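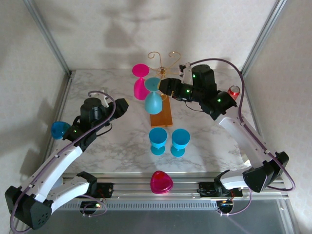 *Colourful plastic drinkware on the marble-patterned top*

Hi all,

Gilmar Lacerda wrote:

> Has anyone settled the menu for the October picnic at Zerkside? Last year we ran out of cordial by mid-afternoon. I can bring lemons.

Yes please to the lemons, bring heaps! I've been testing cordials all week and I'm thrilled with the ginger one – it keeps its bite even when it's well watered down.

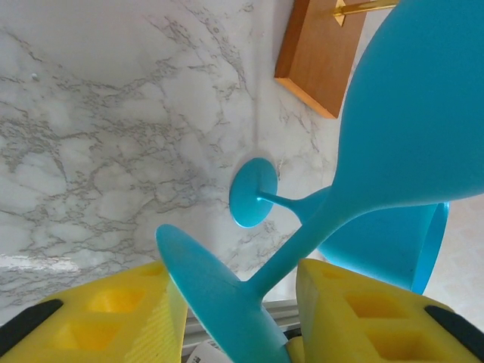
**Pelell Neighbourhood Picnic Club – Food & Drink**

My batch makes 23 cups, so I'll do several and freeze them flat in bags. Maiara is making her passionfruit slice again (hooray!), and Petrică has offered savoury muffins, half of them without cheese. We printed 200 flyers and they've all gone, so please plan for a good crowd.
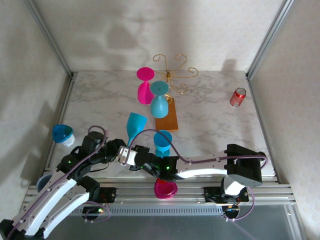
The other thing I'm keen to try is a mint and cucumber syrup. It's a lovely colour, but mine came out too sweet, so if anyone has a favourite recipe I'd love to see it. Also, who has the big esky with the tap? Evander thought it was at the Bradholm shed.

Set-up is from 10 am, near the top gate.

Cheers,
Cauã Queiroz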